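The Fault We Keep Closing as "Reset and Resumed" 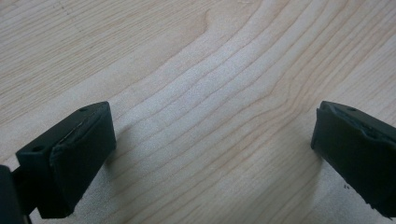 Gripper fingers open over the bench top, nothing between them.

By Tamsin Ashby
January

Print this article | E-mail this article

The fault log at the Immont packing shop has a column for cause and a column for action taken. For most of the fall, the cause column on cell 4 said "dropped part" and the action column said "reset and resumed." I read the log after a finger pad came off in a finished carton and the customer found it before we did.

I have worked in automation maintenance long enough to know how this happens. A gripper misses. The operator clears the fault, the arm goes back to its start position, and the next pick works. The line lead has a count to hit. Nothing is bleeding or smoking. By the third miss in a shift, people have stopped looking at the fingers and look only at the reset button.

The pads on the Drerino fingers sit in a shallow seat and are held with adhesive and screws. When the adhesive starts to let go, the pad creeps. It still grips, but the part sits a little crooked, and on a smooth part that is enough for a slip. The controller sees a closed gripper with no part in it and calls that a drop. It has no code for "pad moving." A person with a flashlight can find it in 60 seconds.

My opinion is that a dropped part should be treated as a safety event until someone has shown otherwise. I know that sounds heavy for a shop that handles parts you could carry in a shirt pocket. But the same arm and the same fingers were being used on the Flindau job, where the part weighs more and has a cut edge, and where a person stands at the open side of the cell to load trays. The guarding there was laid out on the assumption that the gripper holds. Our log had been telling us for weeks that it did not always hold.

The usual answer is a longer inspection list. I am against it. The Bratu line already has one, and it gets signed at the end of the shift by whoever is closest to the clipboard. What I would do is limit the resets. Let the operator clear one drop. On the second in the same shift, the cell stays down until maintenance has opened the fingers over a clear bench and looked at both pads, the screws and the seam. Write down what was found, even if it was nothing.

The objection is lost time, and it is a fair one. We put the stop at four minutes if the technician is already on the floor, longer at night. Against that, the carton with the pad in it led us to open and recheck 900 more. Two people did that work and it took most of their week.

There is also the matter of who gets blamed. The operator on cell 4 did what the screen told her to do. The screen offered a reset, and she had been trained to use it. I was one of the people who approved that training – I thought fewer maintenance calls meant a healthier machine.

We have changed the reset on cell 4. The Flindau cell is still on the old setting, waiting on a sign-off. I would like it stopped until that comes through, and I have said so in writing.

Print this article | E-mail this article

Contact the editor | Copyright, all rights reserved | Back to top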